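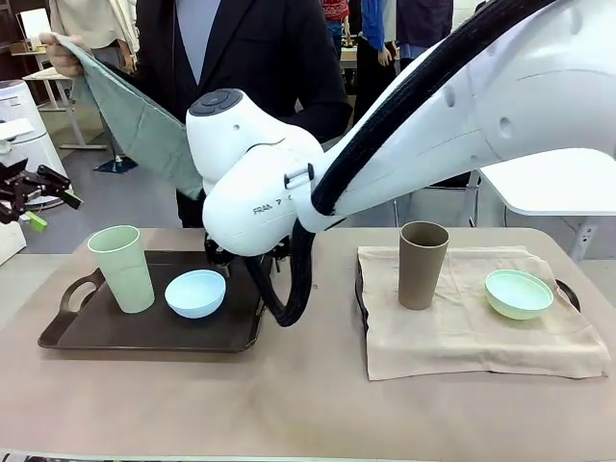 I gave up my desk in August. It was a big corner thing from Ostrowski, bought when I first started working from home, and by the end half of it was holding post I hadn't opened.

The new one is a plain table, 14 cm narrower than the old one was on its short side. I paid 88 pounds for it second-hand, from a man in Skurton who was clearing out his spare room, and it came apart with one Allen key. Getting it up our stairs took longer than the drive.

What I notice most is the height. The old desk was too tall for me and I had spent years with my shoulders up near my ears. I'd blamed the chair, and even replaced it once. The ache between my shoulder blades went in the second week and has only come back after a long day of invoices.

The narrow top has been more of a nuisance. There's no room for the printer, so it lives on the landing now, and I have to get up for every page. I've also lost the drawer. Pens are in a mug, stamps are in the kitchen, and I still haven't found the stapler.

I went through the post before the old desk left. Most of it was catalogues, plus a letter from the water company saying we were 38 pounds in credit, dated last spring. I rang them and they've taken it off the next bill.

Next job is the lamp. The clamp on mine was made for a thicker top and it slips if I so much as lean on the table, so for now it's wedged with a folded beer mat.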